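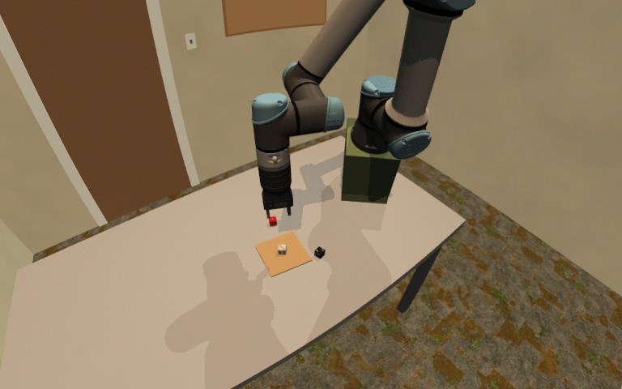 I came home from the open day at the Semari workshop with sore feet, a paper cup full of leftover cookies, and a head full of ideas for my own kitchen and garage. I had gone along to keep my neighbor Leokadia Mazurek company. Her nephew Damian Dudek works there, and she had promised him she would come and see what he does all day. I expected to be bored by lunchtime. Instead I filled the back of my program with notes, and I've been tidying and labeling ever since!

Damian showed us the arm program first, on a big screen, where they try out every pick and place before the real arm is allowed to have a go. He has a soft spot for dice as practice pieces – they're small, they have square sides, and you can tell at a glance if one has been turned over. We watched for far longer than we meant to, and Leokadia asked enough questions for a whole school bus. These are the things I've put to use at home.

Come straight down on small things. The arm always stops above a piece with its fingers open and then goes down in a straight line. I reach in sideways, and so I knock over the pepper to get at the cinnamon. I moved my spice jars out of the tall cupboard and into a shallow drawer, lids up, with the names written on the lids. I haven't knocked one over yet, and the drawer takes all 40 jars if I turn the little ones on their sides at the front.

Give the job its own mat. Chun-yin Lo, who ran the second demonstration, told us they like to mark out a landing spot so everybody agrees where "done" is. I cut a square from an old cork place mat and keep it beside the stove. The spoon goes there, and the lid lifter, and nothing else (my husband's keys have been evicted twice). In the garage I do the same with a piece of cardboard when I take something apart. Screws go on the cardboard in the order they came out.

Try it once with nothing in your hands. They call this a dry run and they are very strict about it. Before I move a full stockpot now, I walk the path from stove to sink with empty hands and see what's in the way. Usually it's a drawer I left open. It takes a few seconds and I feel a little silly, but I used to mop a lot of soup.

Clear more room than you think you need. Fabrice Charpentier, a retired cabinetmaker who was in our group, pointed out that it's your elbow that breaks things, hardly ever your fingers. He leaves a forearm's length free all around whatever he is gluing. I tried it while rolling out pie dough, with the toaster and the bread box moved to the dining table, and it was lovely – all that elbow room!

Pick contrasting colors. Dark screws on a pale towel, white buttons on a navy dishcloth. I had been sorting black washers on a black rubber mat for years and blaming my glasses.

Put the tool back open. Pliers, tongs, kitchen scissors with a catch: leave them ready for the next person, if there are no small children about. Damian's arm finishes every run with its fingers apart.

We stayed until they started stacking the chairs. Leokadia wants to go again in January, when they're having another one, and I've told her I'll drive if she packs the sandwiches.

Related tips
Drawer dividers from cereal boxes
How to get candle wax off a workbench
Five ways to store pot lids
Keeping brown sugar soft
Sharpening kitchen scissors at home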